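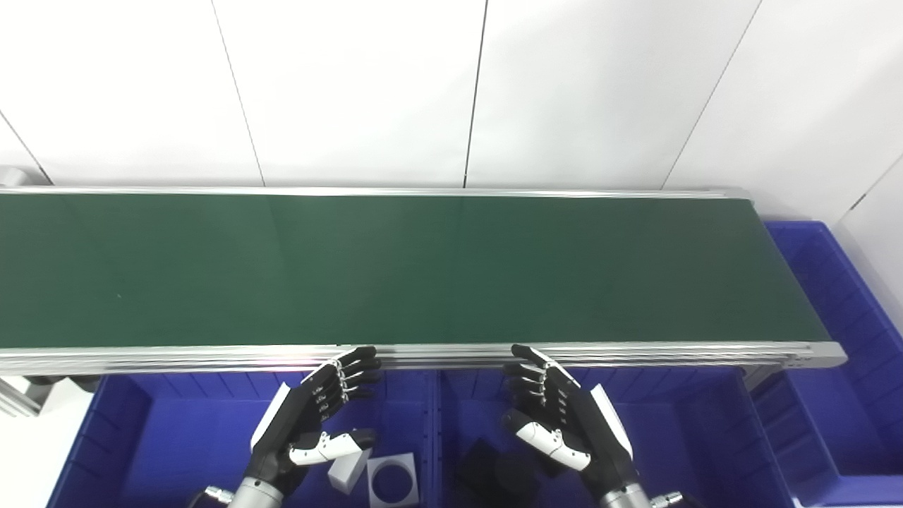
Sanaa Ouazzani wrote to me when the title of this talk went round, and her complaint was that I'd made up my mind before I'd looked. Food miles are simple, she said: the further it comes, the worse it is, and people ought to be told so on the packet. I'm going to read her whole note out, then disagree with most of it.

(Read note. Don't rush. Water.)

Start with the label. Drurel puts a distance on its apples now. The bag I bought says 1768 miles. Ask the room: is that good or bad? Wait for hands. Then ask what they'd compare it with. The bag next to it had no number on it at all.

What does the distance leave out?
How it travelled. A ship and a plane get the same number.
How full the lorry was.
How long the fruit sat in a cold store before it went anywhere.
My own drive to the shop, which I did alone, for one bag of apples.

Go slowly on the cold store. A local apple eaten in October is one thing. The same apple eaten the next summer has been kept chilled for months, and the label still says "local". I asked Drurel how they treat storage. They sent me a leaflet with a tree on it.

Pultavness case. The town scheme asked shops to stock from within 3000 square miles. I don't know why that figure, and Fouad Radwan, who sat through the meetings with me, doesn't either. It takes in a heated glasshouse at Durrani and leaves out open fields just over the line. Show the map if it loads. If it doesn't, draw a circle on the board.

Be fair here. Sanaa is right that buying nearby can keep a small grower going, and I'd be sorry to see the Pultavness market close. But that's an argument about jobs and the high street. Make it as one – don't dress it up as carbon.

The Skodano survey: people will quote it at me. It asked shoppers whether they'd pay more for local food and most said yes. Of course they did, someone with a clipboard was standing there. I'd like to see the till receipts.

Three questions to leave on the board:
What was burned to grow it?
What was burned to keep it?
How much of it ended up in the bin?

If time is short, drop Skodano and keep the bin question. Sanaa gets first go at the microphone, I've promised her that.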